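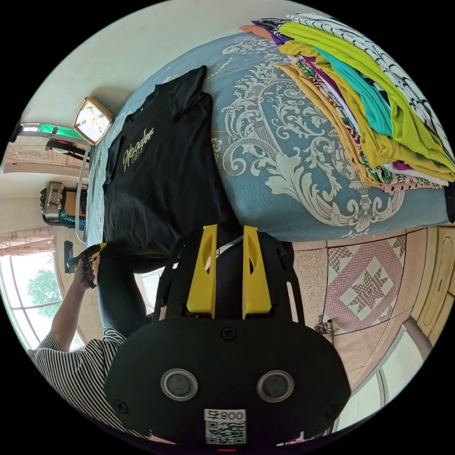

Lenihan clothing swap moves the sorting into people's bedrooms

August 10, 2018

LENIHAN - The hall is closed for floor work, so the Dilero Street clothing swap is getting folded at home this year. On beds, mostly.

The swap is still on. Same hours as always, 9 to 1, but in the parking lot behind the old Ratance laundry building instead of the hall. Everything has to arrive folded and sorted by size. That's the new part. In past years bags got dumped on the hall tables the night before and a bunch of people stayed late to deal with it.

This time 23 households have signed up to take in bags, go through them, fold what's good and hold on to it until the morning of the swap. As of last night's tally they had 495 pieces ready to go. Last year's total was 755, so there is a way to go yet.

"A bed is the right height and you can lay a shirt out flat," said Gumaro Cuautle, who is running the swap for the second year. "I tried it on my kitchen table. You get crumbs on things. And then it's dinner and you have to move it all."

At one house it was going well. A bed with a light blue spread, big white and gray scrolls all over it, and a tall stack of folded things at one side. Lime green, turquoise, mustard yellow, purple, orange, some prints. Something patterned in black and white on top. A black T-shirt with gold cursive lettering was laid out flat on the other side of the bed.

T-shirts are the biggest category every year and this year is no differnt. Cuautle figures they'll need two tables for adult T-shirts alone. Kids' clothes are running behind. So are work pants, which go in the first half hour every time and which people ask for all year long.

What's wanted: kids' sizes 4 to 12, work pants, anything with sleeves for fall, school sweaters in plain colors, belts. Sheets and pillowcases are OK if they're a full set, tied together with string.

Not wanted: underwear, single socks, anything with a stain bigger than a dime, coats. Coats wait until the February swap. There is no place to store them between now and then and last time they took up a whole garage.

Shoes are a maybe. Bring them to the lot the morning of, tied in pairs, and somebody will say yes or no at the gate.

How to fold

There was some disagreement about this at the last meeting. It went on for a while. What was settled:

Shirts face down, sides in, sleeves back, bottom up to the collar. Front of the shirt should show when it's turned over so people can see the print without unfolding it. Size tag at the top edge. Pants in half the long way, then in thirds. Dresses the same as shirts but one more fold. No rolling. Rolling was tried and the rolls came apart in the car.

Stacks should stay low enough to carry with your chin on top, Cuautle said. After that start another one. Heavy things on the bottom, slippery fabrics somewhere in the middle or in their own bag.

One size to a bag when it's time to pack. Write the size on masking tape, not on the bag, the bags get used agian. Clear bags if you have them. Zutusex, the hardware store on the corner of Dilero, is giving out 10 free to each household that signed up. Ask at the counter and give your street number.

Anything that comes out of a bag dirty should be washed before folding. If that's too much, set it aside and call the swap line and it'll be picked up. Three people on Dilero have offered their machines. Please don't just put it back in the bag and leave it on someone's porch, which happened in June.

How the swap works

For anyone new. Bring what you have, take what you need. No points, no tickets, no matching one for one. You can come with nothing. Bring your own bag to carry things home in. The tables go adult shirts, adult pants, dresses and skirts, kids by size, then household at the far end near the fence.

First half hour is for families with school-age kids only. That rule is back after complaints. Everybody else from 9:30. Resellers are asked to wait until noon, and Cuautle said he'll be reminding people of that at the gate.

No fitting rooms in the lot. Last year there was a curtain across the hall closet, this year there's no closet. A full-length mirror is being lent for the day and people can try things on over their clothes. A tape measure will be at each pants table. Measure a pair that fits you before you leave the house and write it down.

Parking is on the street. The lot itself will be full of tables from 7 on, and any car left there overnight is going to be a problem. Rain plan is the covered walkway along the side of the laundry building, which fits half the tables, so if it rains it'll be kids' clothes and work pants and the rest gets put off a week.

Leftovers go to the county thrift store the same afternoon. A truck is booked for 1:30. Last year there was more left over than expected, mainly T-shirts from fun runs and old company picnics, and the thrift store has asked for fewer of those. If you're sorting and it has a date and a list of sponsors on the back, use your judgment. Rag bag is fine.

Households that want to take in bags can still sign up at the Zutusex counter or by leaving a message on the swap line, number is on the flyer. Need somebody at the north end of Dilero especially, past the bridge, where there's only one house taking bags right now and its spare bed is full.

Bags can be dropped at any signed-up house between 5 and 8 in the evening. Look for the yellow ribbon on the mailbox. No ribbon means that house is full, try the next one.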